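The Last Stop Before Mernora

Bus pulled out at 5:40 and Selina Riedl was the only one who'd got off.

Ollar. Population 663, the sign said, and under it in texta somebody had crossed out the last 3 and put a 2. Then crossed that out too.

Wind off the salt pan. Cold as a fridge. She had one bag, a torch, the wrong boots. The travel desk had wanted eight hundred words on the most remote town in the country with its own cinema, and she'd said yes before looking at the map. Closest neighbour was Mundell, two hours back. After Ollar there was Mernora, which was a water tank and a name.

The pub was dark. Note on the door: BACK IN MARCH. It was March.

"He means late March," a woman said behind her. Ute idling, dog in the tray. "You the writer?"

"Selina."

"Kenna Gunn. You're staying at mine then. Get in, leave the gate."

What gate? She got in.
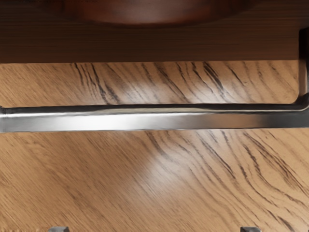 Kenna talked the whole way. The town used to be eight kilometres east, at Ritchie, till the bore went bad. So they moved it. Everything — the hall, the post office, the school with the kids' paintings still on the walls. Took 24 days with two trucks. They left the cemetery and the footy oval.

"Who do you play?"

"Ritchie."

"But there's no one in Ritchie."

"We split up. East side of the main street's Ritchie, for the afternoon." She changed down. "They haven't won since I was at school."

Selina wrote it down in the dark, over the top of somthing else she'd written.

Tea was chops and tinned peas. Kenna's kitchen had a map of the district stuck to the fridge, hand drawn, with the distances in pencil. Mundell 187. The coast 805. Nothing at all to the north, just the word LATER, in a kid's handwriting.

"Who drew that?"

"My brother. He was going to finish it."

Peas going round the plate. The dog sighed under the table.

"Where's he now?"

"Coast."

She should've asked more. A proper journalist would have. Instead she asked about the cinema and Kenna brightened up, said it was 18 seats out of an old plane and one projector, and the only film they owned outright was about a submarine. They'd all seen it that many times they did the voices.

"When's it on?"

Kenna looked at the clock. "When do you want it?"

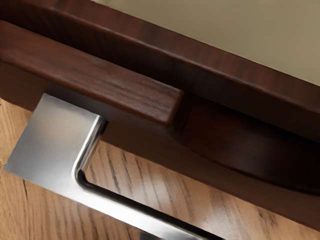 Cabinet front and handle, dark timber.

So at half past nine, three phone calls later, there were people. Coats over pyjamas. A bloke with a thermos, two girls asleep already in the back row. Someone had swept. The seatbelts still worked and everybody did them up, so Selina did too.

Lights off. The submarine went down. The whole room said "Take her to two hundred, Mister Hale" in the same flat voice, and Kenna, beside her, did the sonar.

Ping.

Eight hundred words. She had maybe forty, and half of those were the dog.

Ping, went Kenna. And Selina, a beat late, not sure if visitors were alowed —

Ping.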